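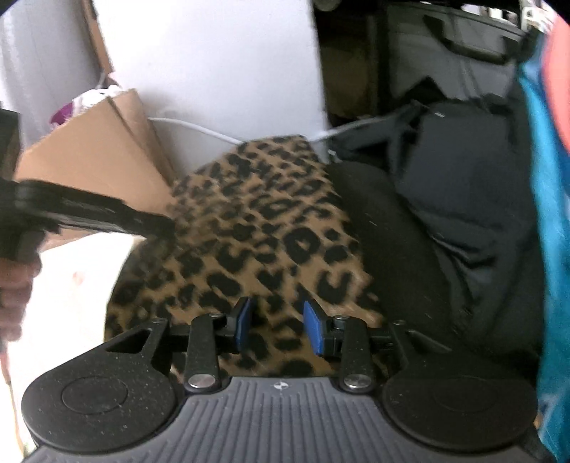 Hand-held gripper, fingers open, leopard print straight ahead. Vokow open day, Humard.

Feeds > Marama Cosgrove > Threads > Vokow open day

Went to the Vokow open day in Humard on 27th August. The invitation said "see household robots learn." I've been to enough of these to bring my own sandwich and a list of questions. Thread, probably a long one.
17 comments · 100 shares

First thing. In the room where the learning was supposed to happen, a person was holding the gripper. You pick it up, you walk over to the mess and you do the chore with it. The robot gets the recordings later. So if you came to watch a robot tidy up, you had to wait for the afternoon, and I'll get to the afternoon.

I don't object to the method. It's a sensible way to get a lot of examples of hands doing things without buying a lot of arms. I object to the word "robots" on the invitation when the thing doing the work before lunch had a lunch break.

The practice area is a storage corner set up the way people really live. Cardboard box with stuff poking out the top, big black bag or backpack, gray storage thing with a strap handle, white cable wandering through the middle of it all. Credit where due, that is a much meaner test than three blocks on a clean table.
7 comments

And fabric everywhere. Turquoise, black, the leopard print. Fabric is where these demos usually fall apart. A mug is the same mug when you put it down. A piece of cloth is a new problem every time you let go of it.

Bheki Botha ran the morning session. Nice man, patient, clearly does this all day. I asked what counts as a good recording. He said you go in slow, you close on the thing once, you don't fuss. I asked what happens to the ones where you do fuss. He said those get looked at. I asked by whom. Long pause. "By us, when we can."

They let visitors have a turn. I had a turn. The fingers have blue pads on the inside and pointed tips, and there's a bulky black housing on each side that you're always aware of. My wrist wanted to do half the job and the gripper wouldn't let it.

I went for a sleeve. Got the sleeve and a strap. Put both down, tried again, got only the strap. Bheki said that was "useful data." I've been called worse, but I'd like to know useful for what. Does the machine learn from me that a strap is a sleeve?

Zodwa Botha (also Vokow, and yes, they're married, I asked) did the same thing after me in one go. She has a trick of coming in from slightly underneath. I asked if the robot would pick up her trick or mine. She laughed and said hers, hopefully. I wrote down "hopefully."

The number they want you to go home with is 3,000. That's how many recordings they say they have of people putting away fabric things. It was on the banner, it was on the handout, it was in the talk twice.

So I asked how many different homes. Riaan Pretorius, who gave the talk, said it was a mix of sites. How many sites? He'd have to check. How many were this same corner, in this same building? He'd have to check that too. He was polite about it, I'll give him that.
17 shares

Why I keep banging on about it: if most of those came out of one corner with one set of bags, you've got a machine that knows one corner very well. Mine has a broken fan and a ski boot in it.

Lunch. Ate my sandwich on the wall outside with a woman called Thandeka Mabuza who manages supply rooms for a care group in Presstead. She was the only person there, as far as I could tell, with an actual budget. Her question was better than all of mine: if it grabs the wrong thing, who finds out, and when?

She told me her people lose time every shift to linen that was put in the wrong place. A machine that puts linen in the wrong place faster is no good to her. She asked Riaan this after lunch. He said the system "flags low confidence." She asked what it does when it's confident and wrong. He said great question.

OK, the afternoon. The robot is called Nel. One arm on a base, same sort of gripper on the end. It was in a different room from the practice corner. The room had a table, a bin and a pile of folded hand towels. No bags. No cables. Nothing with a strap on it.

Nel picked a towel off the pile and put it in the bin. Then another one. Slow, but clean. People clapped. I clapped a bit too, I'm not made of stone.

Third towel it pinched two together and carried both. In they went. The presenter kept talking straight over it. I looked across at Thandeka and she was already writing.

Someone near the front asked if we could bring in one of the bags from next door. Answer: not today, the lighting's different in here. I want to be fair about this because lighting really does matter for these things. But my hallway has lighting too, and I'm not going to change it for a towel robot.
100 comments · 17 shares

I asked for a success rate. They have one, for towels, in that room. I'm not going to repeat it because I couldn't get anyone to tell me if two towels at once is a success.

Some good things, so you don't all think I went in there with my arms folded. They let you handle the equipment. They answered in person, no recorded video with music on it. Zodwa told me straight out that soft bags are "years of work," which was the most believable sentence of the day and wasn't on any banner.

Also the hand-held gripper itself feels solid. Metal pins at the joints, proper screws, no wobble that I could find and I did look. Whoever built that part knows what they're doing. If they sold the tool and shut up about the butler I'd have far less to complain about.

For those asking in the replies: no, I wasn't paid, no, they didn't ask to see this first, and the coffee was fine. Parking is behind the building and badly signed.
7 comments

What I'd want before I wrote anything kinder: Nel in the practice corner, with the box and the cable and the leopard print, no towels. One try, visitors pick the item. If it fails, it fails, we all go home knowing something.

Riaan says there'll be another open day in February and that I'm welcome back. I've emailed to ask about the number of sites and copied Thandeka in. Will add the reply here when I get one.
17 comments · 7 shares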